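Notebook, Dokis cell, CPU and memory insertion. January 21, 2018
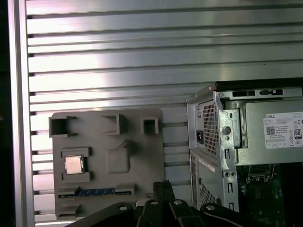
Second round of the regrasp comparison, same policy as in November, same wrist view, new fixture. The question is still whether the thing learns to seat a part or just learns where we keep the parts. In November it had learned where we keep the parts. So the gray printed plate has more homes than we have residents: CPU upright in the holder on the left, memory stick in the long slot under it, and a few open square pockets doing nothing except giving the policy somewhere wrong to go. It went there. Of the first 39 failures, most were confident approaches to a pocket with nothing in it.

Protocol, so I stop re-deriving it: 100 trials per condition. Condition A, fixed fixture pose. Condition B, plate shifted up to 2 cm along the extrusion between trials. Success = part released in the socket and the socket check passes. Dropped on the motherboard is a failure even if it lands face up and looks pleased with itself.

Condition A: 80 successes. Went to lunch happy.

Condition B: 39. Came back from lunch.

Split the B failures by phase. Approach to the plate is worse but not awful. The real loss is after the grasp. The policy picks the CPU slightly off center, doesn't notice, and carries the error all the way over to the chassis, where the socket has no sense of humor. Lowther code was supposed to estimate in-hand offset from the wrist camera. It does, and then the estimate gets clipped to zero by a limit I set myself in November "for safety." Left the comment in as a reminder.

Glare off the slats is still my favorite suspect for the approach errors. Sultthorpe people swear matte tape fixes it. Not touching it until B has been rerun with the clip removed, otherwise I'll have two changes and one number again.

Grummont wants a plot for the review. They can have A and B side by side on one axis or they can have no plot.

To do
- remove clip, rerun B, all 100
- log offset estimate at grasp and again above socket
- memory stick trials: not started, stop saying "in progress" in the updates
- reprint plate with holder walls a bit lower, fingers rub on the way out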